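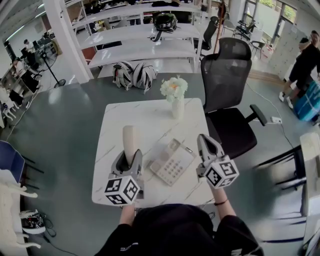

*One gripper is holding something tall and cream-colored, and the other one is open.*

# How does a robot learn to use its hands?

Think about the first time you tied your shoes. Somebody showed you, perhaps many times. You looked, you tried, and your fingers went to the wrong places. Then one morning the knot stayed.

A robot can also learn from being shown. But it needs many more examples than you did, and it needs them in a form that a computer can keep. In Atelholm there is a project called Tamstead, where people make such examples every day. We write about it in the Wedent children's pages because the pupils of Lindsay School sent us questions about robots, and most of them were about hands.

## What is an example?

For us an example is something like "a dog is an animal." For a learning robot, an example is a small piece of work, recorded from the beginning to the end. Somebody picks up a cup and puts it on a plate. The recording keeps what the cameras saw, where each hand was, and how wide the fingers were open at every moment.

The people at Tamstead call one such recording a **take**. When we visited, they had 1,312 takes with a telephone. It sounds like a lot of telephone! For a learning system it is only a beginning.

## Why do people hold grippers?

You may ask why the person does not simply use her or his own fingers. Your hand has five fingers, soft skin and a thumb that can turn. Many robots have only two stiff fingers, which open and close like kitchen tongs. If you show such a robot how to do something with five fingers, it cannot copy you very well.

So the person takes a gripper in each hand and works with these. It feels strange at first. You cannot feel if a thing is smooth, and small buttons become difficult. But now the person has the same problem that the robot will have, and must find a way which is possible with two fingers.

## What are the black-and-white squares?

Look again at the lower part of the grippers in the picture. They have cubes with black-and-white patterns on them. Such patterns are called **markers**. They look a little like a puzzle, but for a computer they are easy to find in a camera picture.

Each pattern is different, so the computer can know which side of the cube it is looking at. If the pattern looks small, the cube is far away. If it looks leaning, the cube is turned. From this the computer can work out where the gripper is – and it can do it many times in one second.

You can try this with a friend:

1. Draw a big arrow on one side of a box and a big star on another side.
2. Your friend stands on the other side of the room and turns the box slowly.
3. Say which way the box is turned, only from looking at the arrow and the star.

Now try it with a box that has nothing on it. Which one was easier?

## Why a telephone?

An old desk telephone is good practice. The receiver is the part you hold to your ear. It must be lifted, turned and laid back in its place the right way around. The buttons are close together, so pressing only one needs care. Some of you have maybe never used a telephone like this. The robot has not used one either!

It also helps that a telephone can be used with two hands. One hand can hold the receiver while the other presses the numbers. For a robot, working with two hands together is much harder than working with one, as each hand must know what the other one is doing.

## Why do it again and again?

Imagine that the telephone is always in the same place on the table. The robot would maybe learn only "move my hand to this place and close it." Then somebody pushes the telephone a little to the left, and the robot closes its fingers on air.

For this reason the people change small things between the takes. They turn the telephone or move it nearer. They put another object on the table, or they begin with the hands in a new position. The room can also have other people in it, walking or working, and the robot has to learn that they are not part of the job.

## Do mistakes count?

Yes, but they must be sorted. After a take is finished, somebody watches it and gives it a label. In the telephone work, 98 takes were put in a separate box on the computer, mostly because something fell or a marker was hidden too long. These are not thrown away. A take where the receiver slips and is then picked up again can teach the robot what to do after a slip.

## Words to remember

**Gripper** – a tool that holds things, often with two fingers.

**Take** – one recording of one piece of work.

**Marker** – a pattern that a computer can find easily in a camera picture.

**Label** – a short note which tells what is in a take.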